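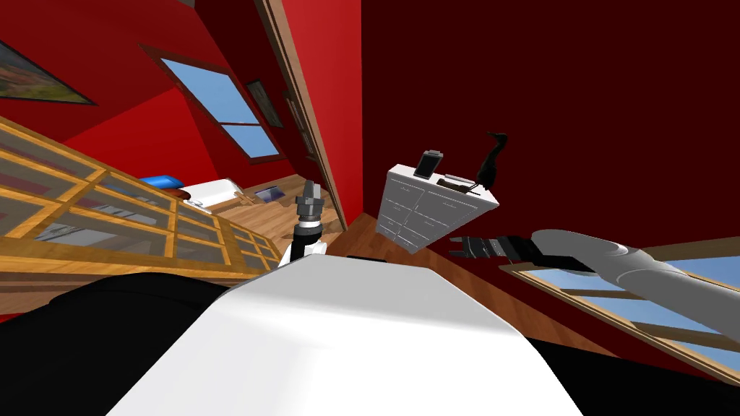 Kajmak

Kajmak (also kaymak, kajmak cream, in older cookbooks "skorup") is a rich dairy food made from the skin that forms on simmered milk. Eaten across the Balkans, Turkey and parts of Central Asia. Sits somewhere between clotted cream, butter and a young cheese. Fresh kajmak is mild, white and soft; matured kajmak is yellow, crumbly, salty and quite sharp.

Name

From a Turkic word for cream. Spelling varies by country. In Montenegro and parts of Herzegovina "skorup" is the usual word, and some people there will insist skorup is a different thing, aged in a sheepskin. In markets the two names are used fairly loosely.

How it is made

Unhomogenised milk, cow's or sheep's, sometimes mixed. Goat's milk less often as it gives a thin skin. The milk is brought slowly to the boil, kept there a short while, then poured into wide shallow pans. Traditional pans were wooden, now mostly enamel or steel. Left uncovered in a cool room for a day or so. The fat rises and sets into a wrinkled layer. This is lifted off with a flat spoon or just with the hands, drained, and put down in layers in a tub with salt between each one.

The layering matters. Salt is added by eye in most households, more in summer. Too little and it goes rancid, too much and the fermentation stalls. The tub should drain at the bottom, otherwise whey collects and the lowest layers turn bitter.

Homogenised shop milk doesn't work. The fat globules have been broken up too small to rise properly and you get a thin skin and not much else. Pasteurised but unhomogenised is fine.

The milk left behind is low in fat and normally goes for a lean white cheese.

Types

Young kajmak (mladi). Eaten within a few days. Sweet, milky, hardly salted. Keeps up to 2 weeks in a fridge if well drained, after that it starts to sour.

Old kajmak (stari, zreli). Matured for at least a month in a wooden tub in a cellar. Yellowish, grainy, strong smell. Used in cooking more than young kajmak is.

Skin-aged. Packed into a cleaned sheepskin and hung somewhere cool. Drier, stronger, and dearer. Made mainly in mountain districts in the summer grazing months.

Smoked. Uncommon. Usualy a side effect of storing tubs in a room with an open hearth.

Buffalo kaymak. The Turkish version, very thick, unsalted and unfermented, rolled up and sliced. Served with honey. Quite unlike the salted Balkan product.

Nutrition

Mostly fat. Young kajmak made from cow's milk commonly has 62 g of fat per 100 g, but homemade batches vary a lot depending on the milk, the season and how long it was drained. Protein is low for a dairy food, because most of it stays behind in the milk. Carbohydrate very low, lower again after maturing as bacteria use up the lactose.

Vitamin A is present in useful amounts, higher when the animals have been on grass. Small amounts of D, E and K. Calcium is modest, well below hard cheese. Much of the fat is saturated.

Salt is the other thing to watch. Young kajmak is low, matured kajmak can be saltier than feta. People on a reduced-salt diet are normally told to stick to the young kind, or soak the matured kind in milk before use (this takes some of the salt out, not all).

Claims are often made for kajmak as a food for digestion, for the joints, for children who won't put on weight. The last is fair enough, it is very high in energy. For the others there is little to go on. Matured kajmak from raw or lightly heated milk does contain live lactic acid bacteria, but nobody has shown a particular benefit from eating it in normal portions. A normal portion is a tablespoon or two.

Lactose: low in matured, moderate in young. Not suitable for anyone with a milk protein allergy.

Food safety

The milk is boiled, so the starting material is fairly safe. Contamination comes later, in the open pans and the tub. Pregnant women are generally advised to avoid unlabelled market kajmak. Mould on the surface of a matured tub is traditionally scraped off, though with a soft product like this throwing it out is the safer choice. Pink or orange patches, throw it out regardless.

In cooking

Spread on warm bread or flatbread. Put inside or on top of grilled meat, where it melts. Stirred into polenta or kačamak with potato. Filling for pastry, usually mixed with egg and white cheese. Matured kajmak is used to braise veal, the meat cooked slowly with it and very little else. It splits into butterfat and curd when heated hard, this is expected and in braised dishes wanted.

Also fried with dried peppers. The peppers are softened first, then filled or simply chopped in.

Substitutes: clotted cream with a bit of feta mashed in is the closest for young kajmak. Mascarpone is too sweet. For the matured kind there isn't really one.

Commercial production

Small dairies use the same steps with larger pans and controlled cooling. A quicker method separates the cream by centrifuge, heats it, salts it and adds a starter culture. The result is smooth and has no layers, and some buyers don't accept it as kajmak. Labelling rules differ between countries.

The Sutero dairy in Plermont, run by Blagoje Grgić, sells a layered version made in 4 kg tubs, along with a spreadable one under the name Edik. A tasting write-up by Lejla Mujić and Akihiko Wada, dated August 2019, compared layered and centrifuged samples and found tasters mostly prefered the layered when it was matured, with no clear preference when young. The panel had 37 people, so not a large one. Ermira Mladenović later critisised it for serving the samples straight from the fridge, as kajmak is normally eaten at room temperature.

Storage

Young: covered, in the fridge, away from onions and so on, it picks up smells quickly. Matured: cool cellar or fridge, pressed down under a clean cloth and a weight. Freezing is possible for matured kajmak meant for cooking. Young kajmak goes grainy when thawed, fine in pastry but not for spreading.

See also

Clotted cream
Malai
Kačamak
Smetana
Ghee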